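Mendholm Oral History of Laundromats
Progress report to the Starkel Fund, second period
Apr 30, 2026

Summary

We said we would have 25 interviews recorded by now. We have 17. The remaining eight people have all agreed to talk, in the sense that they have all said "sure, sometime," and we are working on the second half of that sentence.

Interviews

The strongest material so far comes from the Omham side of the river, where three laundromats stayed open all night until the mill cut its late shift. We expected stories about work and got stories about marriages. Four couples in the collection met over a dryer. One of them has since divorced and asked to be interviewed separately, which counts as two interviews and helps our numbers.

The average session was budgeted at one hour. The average session is closer to two, and the second hour is usually the good one. Transcription is behind as a result.

Paper records

The former Triantafyllou Cleaners gave us its ticket books, 508 of them, in boxes that had been stored next to a furnace. They are dry as toast and smell like it. We have sorted them by year, apart from a stretch in the seventies when the shop seems to have used whatever book was closest. Scanning starts once we settle whether customer names need to be covered. Our lawyer's opinion is that it depends, and we have been billed for it.

Public events

The December listening night drew some 100 people, on a night with freezing rain, to a room set up for half that. The clip about the lost wedding dress was played twice by request. We ran out of coffee before the program began and heard about it on most of the comment cards.

Sign-in and consent forms have moved from clipboards to a tablet.

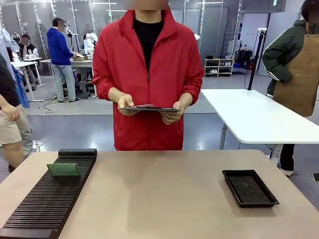
The old clipboard forms still have to be typed in, and the handwriting is what you would expect from people balancing a paper cup. We hope to finish by the end of next month.

Budget

Travel is under, mostly due to everyone living within walking distance. Transcription is over for the reasons given above. We ask permission to move the unspent travel money across. The parking line remains untouched and we would like to keep it that way, as a point of pride.

Next period

Finish the last eight interviews. Begin scanning the ticket books. Buy more coffee.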